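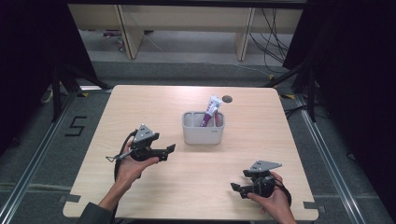

Your toothbrush works hard two times every day, and after the work it needs a good place to rest. In many bathrooms the toothbrush lies on the edge of the sink, next to the soap and some old drops of water. A better home is a caddy, a small box without a lid that keeps bathroom things standing up. A light gray plastic caddy with rounded corners can do this job very well, and the purple toothbrush leans inside it together with the tube of toothpaste. Look at the end of the tube, the flat one that is pressed closed. It points up, so the cap side is at the bottom. Why is this a clever way to keep toothpaste?

Toothpaste is thick. It is a mix of water, very fine powder, and other things such as flavor and a little soap that makes the foam. It does not run like milk, and it does not stay still like a stone. If you leave a bit of it on your brush, it keeps its shape. If you squeeze the tube, it begins to move. Scientists have a name for a material that waits for a push before it flows, they call it a yield stress fluid. You can simply call it lazy. When the tube stands with its cap down, the paste that you pushed toward the cap stays near the cap, and the next morning your hand has less work.

Now let us think about the brush. The hairs of a toothbrush are called bristles, and today most of them are made from nylon. After brushing, there is water between the bristles. Very small living things called bacteria like wet places. They are too small for your eyes. If you put 1000 of the smallest ones in a line, the line would be only as long as a grain of sand or even shorter. We cannot chase all of them away, but we can let the brush dry in the air. For this it should stand with the bristles up and nothing should cover them.

Many caddies have walls inside. These walls make small rooms, one for the tube and one for the brush, or one for each child in the family. When two brushes touch, bacteria can go from one to the other - and also your sister's toothpaste flavor!

How to take care of a caddy

Take everything out. Pour away the old water from the bottom. Wash the inside with warm water and a little dish soap, and use a cloth for the corners, where white dried toothpaste likes to hide. Rinse it and let it dry upside down on a towel. Once a week is enough.

Ask an adult for a new brush every three or four months, or sooner if the bristles look like a flower that opened too much. If you start with a new one in April, you will need the next one in summer.

Try it at home

Put a little toothpaste on one spoon and a little honey on another spoon. Turn both spoons on their side over the sink and wait. Which one leaves first? Write it down - then wash the spoons, please.

Text: Seon-mi Son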